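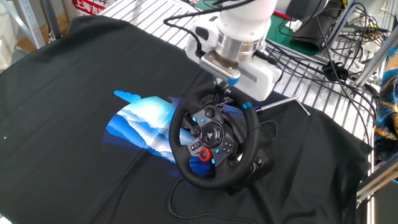
*Racing-style steering wheel on black cloth.*

**Sodium labelling on takeaway menus: what changes at Voncombe**

Voncombe will print sodium values beside kilojoules on its counter menus at Lildale and Zemville from April. Values are per serve as sold, sauce included. Combination meals show a single total, calculated with the regular side and a water.

The grilled fish wrap is listed at 349 mg. The bean bowl comes in at 400 mg, or 70 mg less without the pickled onion. Fried items were reformulated last year and have not been retested, so they carry the older figures, marked with a dagger.

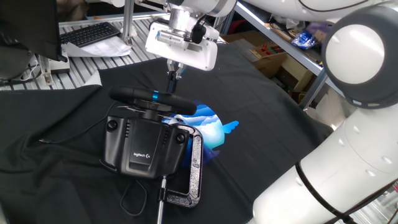

*1 min read*

Analysis was done on composite samples from both kitchens. Over 49 samples were submitted; those with visible packaging damage were excluded. Kinyua, which supplies the flatbread, provided its own data sheet and the bread was not tested separately.

Limits of the method: hand-salted chips vary between batches, and the printed value is a mean. Customers on a sodium-restricted diet should ask for chips unsalted and treat the menu value as a guide. Colour coding was considered and left out of this version. The full table is available at either counter on request.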